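Saltasa residence card

The Saltasa residence card is the identity document carried by everyone who lives on the island of Saltasa, whether born there or settled later. It replaced the old folded paper permit, and it is one of the few cards of its kind that works as a travel paper too: holders can ride the ferry to the mainland port of Cludarau and come back without showing a passport. For a small island office, that is a remarkable piece of work!

Issue and renewal

Cards are issued at the registry in Didis, the island's only town, and at a smaller counter in the village of Liao, open on Tuesday mornings. Applicants bring proof of address and 2 photographs, and pay a fee of 35 crowns. Children under 6 are entered on a parent's card and pay nothing. An adult card is good for 20 years, a wonderfully long stretch compared with the old permit, which had to be stamped again every spring.

Lost cards are replaced at either counter. The Liao office can take the application but has no printer, so the finished card travels over from Didis on the mail boat.

Design

The front shows the holder's portrait, name and card number, with the lighthouse at Didis worked into the background in very fine lines. The back carries the address and a line of text in the island dialect, a lovely touch that was added after residents wrote in asking for it.

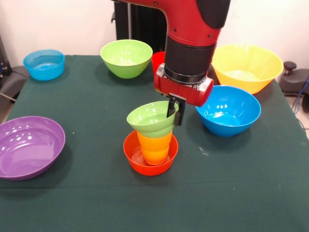 Use at the border

At Cludarau, cardholders have their own lane beside the main passport hall. Officers scan the back of the card and check the portrait by eye. The card is not accepted farther inland for travel abroad, and residents flying out of the country still need a full passport, which the Didis registry can order for them.

Seasonal workers do not qualify for the card. They receive a pale blue slip valid until December, and may apply for residence after a second season on the island.

See also: Didis registry; Cludarau ferry; Liao village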